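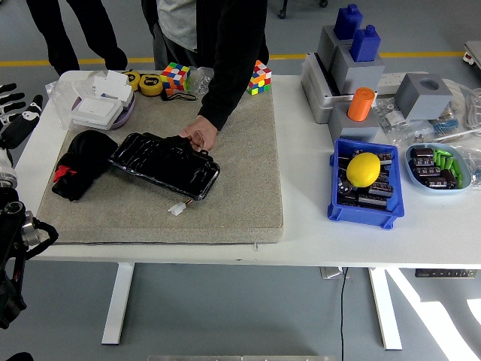 Felt pad on a shared bench: keep or replace?

Reading time: 4 min

gridano_bench
We have a white table with white metal legs that gets used for packing small parts into kits. A thick beige-gray felt pad covers much of the left half. Parts in trays and bags stay on the right, on the bare top. I like the pad for anything with a glossy skin, such as the flat black battery pack in the photo, which would pick up scratches on a hard surface. Two people in the shop want the pad gone. Before I order anything I would like opinions on felt versus rubber, and on where to put the open bins. Budget is 300 for the whole table.

tolerance_stack
Felt is fine for mechanical work. It is a poor choice next to electronics. Most industrial felt is wool or polyester, and both hold a static charge well. If that table sees bare boards, use a dissipative mat with a ground cord and a 1 megohm resistor in series. There is a black wrist strap on the pad next to the tape measures. If that is a grounding strap, what does it clip to?

gridano_bench
Fair question. It clips to nothing on that table. The ground point is on the other bench.

tolerance_stack
Then it protects nothing on that table.

Olga Garrido
I disagree that felt has to go. Capacitors and resistors are not very sensitive to static. Semiconductors are. If the felt side handles packs and cases, and the modules get moved off the back corner, the risk is small. My objection is different: felt sheds. Fibers end up in connectors. A pack with a small white plug on short leads should have a cap or a piece of tape over the plug before it is laid down on anything fuzzy.

moynihan_r
Agree on the fibers. I ran felt for 2 years and cleaned lint out of plug housings every week. I changed to a Gudus rubber mat, the two-layer kind, and the lint stopped. The rubber smells for the first month.

Olga Garrido
Vacuum the felt with a brush head at the end of each shift and most of that goes away. Rubber also grips shrink film. Sliding a heavy pack on it will pull at the wrap.

moynihan_r
You should not be sliding a pack in the first place. Lift it.

Olga Garrido
In theory. At 4 p.m. people slide things.

Viktória Sipos
Setting the mat aside, I would fix the right half first. The blue bin of black capacitors is open and there is a lemon on top of it. Citric acid on component leads is bad for solderability, and juice is conductive. Food goes somewhere else. The oval dish has the same problem in a milder form, with black capacitors and small green parts together. I would give each its own lidded box and write the value on the lid. Loose parts of unknown value cost more in sorting time than they are worth.

gridano_bench
The lemon has been moved. The oval dish is harder. Those are leftovers from several kits.

Viktória Sipos
Then measure them once with an LCR meter and bag them, or throw them out. I did 900 mixed capacitors in August and would not repeat it.

tolerance_stack
Also look at the power strip behind the gray blocks. I would screw it to the underside of the table and route the coiled white cables down a leg. You get back a usable band along the rear of the table and there is less to snag when someone reaches across.

moynihan_r
Underside mounting is a nuisance if you plug and unplug often. Put it on the rear edge with the outlets facing up at an angle.

tolerance_stack
Outlets facing up collect clippings. I would not do that on any table where leads get trimmed.

moynihan_r
We trim over a tray.

Olga Garrido
One more on the layout. The crumpled black bag and the two cubes are taking up pad space. A shallow shelf at the back would hold them along with the tape measures. Flalturska sells one that clamps on without drilling. Check the thickness of your top first, as the clamp range is narrow.

gridano_bench
Plan so far: felt stays on the left for packs and cases, dissipative mat on the right with its own ground point, lidded boxes, strip under the table. The quote for mat, cord and boxes is 345 before shipping, so the shelf waits. I will measure resistance to ground once the mat is in and post the readings.

tolerance_stack
Measure at several points, including the corners farthest from the snap.

Related threads
Cleaning lint from small connector housings
Lidded boxes for through-hole parts: sizes that stack
Gudus two-layer mat, long-term wear
Power strips under the bench or behind it
Sorting mixed capacitors by value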